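Gallery: a month of Hutby, mostly the software bits

I keep promising to put up more than release notes, so here we go. Hutby is the tracking and replay tool I've been building with Kedir Araya and Muthu Ramasamy since the autumn. It takes what the handheld grippers record, works out where each one was at every moment, and hands our planner a path it can follow. April went almost entirely into the tracking side, which is my corner, so forgive me if I go on a bit!

If you want the short version of what changed: the pose solver is now its own process, the two-gripper mode is on by default, and the config file has finally lost the 36 settings that only Muthu understood (sorry, Muthu). We also renamed the replay viewer to Jin, mostly to stop Kedir calling it "the thing with the sliders".

A few people have asked how we cope when one gripper loses sight of the other. The old solver threw its hands up and restarted from scratch, which gave you a lovely jump in the path and a planner that refused to touch it. Now it coasts on the inertial readings for up to 800 milliseconds, and when a marker comes back it pulls the path over gradually. I was sure the smoothing would blur the fast wrist turns. It did, a little, until Jytte Ravn suggested we weight it by how many marker faces were in view. Two evenings of work and the wobble was gone — I'd been fighting it for weeks.

Colour correction is still a sore spot. Anything shot toward a big window gets its exposure dragged around, and the corner detector gets picky with it. Elfriede Steinbach has a branch that adapts the threshold per marker face instead of once for the whole view, and I'm hoping to merge it before the next release. It passes all 125 of our replay tests except 7, and those 7 are the ones I was already suspicious of.

Still on my list: a proper export to Plaludeo, better names in the error log, and a way to scrub both grippers in Jin on the one timeline. Comments are open if you've tried the two-gripper mode and it's behaving oddly. Tell me which version you're on, please!

Last up, the view the solver has to work with: the second gripper on the left with the bold black patterns on its white cube, and that tall window wall behind it all. 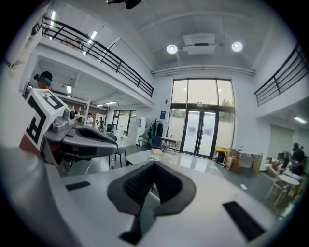 Amanuel Kassa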